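Depth sensor drifting after warm-up – is it the camera or me?
Posted by Zeeshan Marwat in Sensors & Tracking

Hello all! My Bandeck depth sensor tracks hands beautifully at first, then after half an hour everything sits up to 2 cm too high. I've recalibrated twice (lovely new desk lamp, if that matters?).

Callum Mellor
Turn the lamp off, mine hated lamps.

Tetsuya Katayama
Hello Zeeshan, do let it warm up properly before you calibrate – the old offsets were saved cold, so clear those first. Then drop the exposure to 500 and try again with the lamp off, as Callum says.

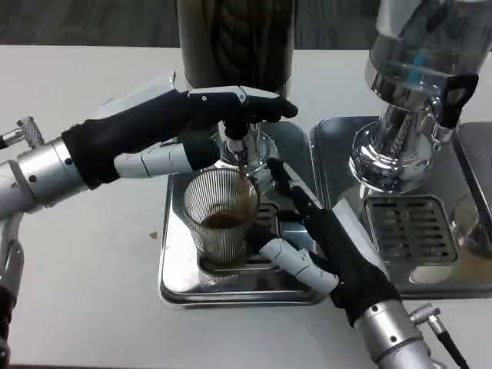
Coffee pouring into a ribbed glass cup.

Good luck, and do tell us how you get on!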